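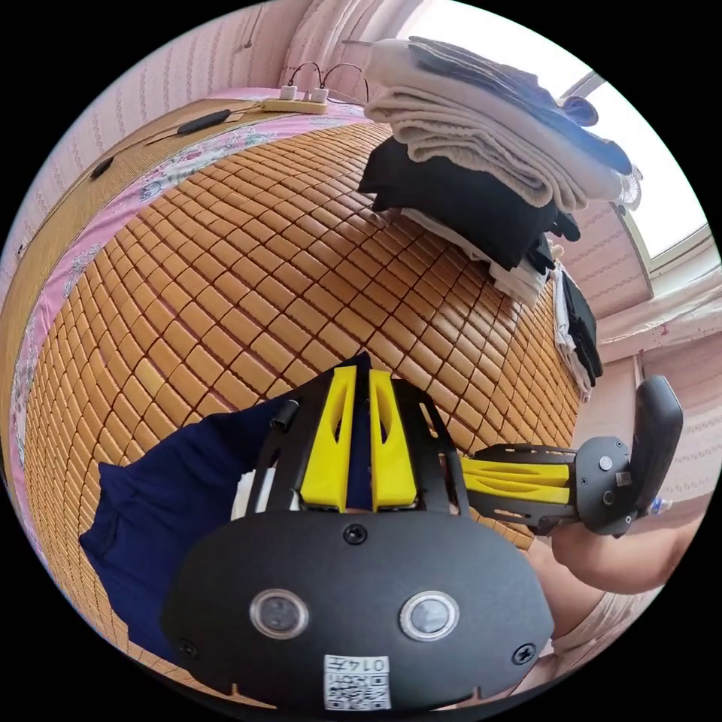 Slotted fingers or solid ones for cloth?
Posted by Nandini Iyer, April 18, 2026

I'm comparing two finger sets for our hand-held grippers, the Ikitz slotted ones and the Claeys solid ones, and I can't settle on either. The job is folding laundry on a bed. With the yellow slotted pair closing on a navy cloth, over a mat made of small tiles, I get a decent hold on thick folds but lose thin ones. I've logged 351 grasps with the slotted set and 100 with the solid set. Is that enough to choose, or should I change the surface first?

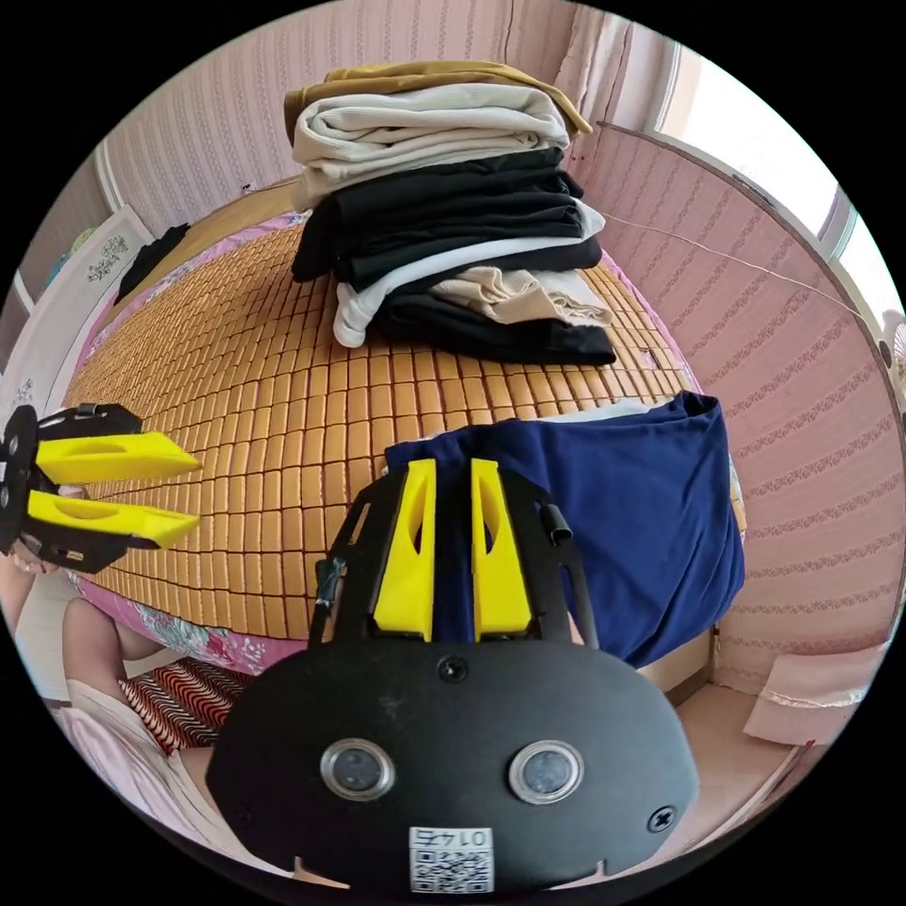
Slotted fingers at the navy garment, folded stack behind.

Aleksandra Krajewska
Your two sets aren't the same size, so I wouldn't choose yet. Do another 30 with each on one garment, same person, same hand, and write down the thickness of the fold every time. We did this in March with the Sisine fingers and the difference between operators was bigger than the difference between fingers.

On the surface, a tiled mat has gaps and a thin hem can settle into them. Try a plain sheet for half the runs — it costs nothing. Also check that the tips meet squarely when closed. Ours were slightly out on one side and we blamed the slots for weeks.

dustbin_854
solid ones are better imo. had the Dustico set and never went back

Nandini Iyer
Thanks both. I'll do the 30 and 30 on the sheet and post the numbers under this. Aleksandra, did you measure the folds flat or pinched?

Aleksandra Krajewska
Pinched, with a cheap calliper.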